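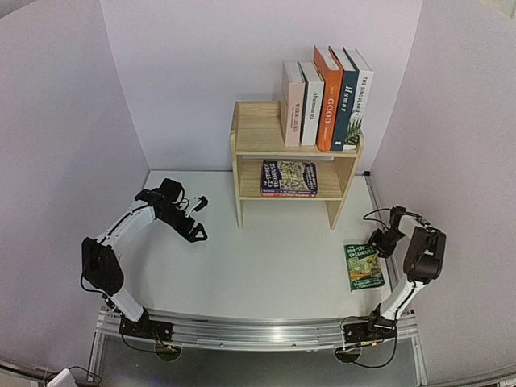
Employees who sort and shelve returned books at Okov had asked from the outset who would decide what the new two-arm stations did each day, and according to one of them the answer has turned out to be the staff on the floor.

Okov, which handles book returns for lending libraries and shops, announced on July 23, 2026 that it will extend automated shelving to its Tellska returns center. The decision follows a trial that opened in June with 4 stations, each fitted with a pair of robot arms working at a tabletop. A further 5 stations will be installed under an agreement with the integration firm Michiels.

The stations are intended for repeated lifting and placing of single volumes. Inspection, repair and the handling of damaged or rare books will remain with staff. No position at Tellska will be removed as a result of the change.

Under the new arrangement, 10 employees will move from full-time shelving to mixed duties that include station setup, quality checks and customer inquiries. Each will receive 8 days of paid training and will keep their present grade and hours. Any employee on shift may stop a station without seeking approval.

The scheduling software, Prokitetti, will be managed by shift leads at the center. Okov will review workloads with employee representatives before further sites are considered.

Contact: Okov Press Office | © 2026 Okov. All rights reserved. | Back to top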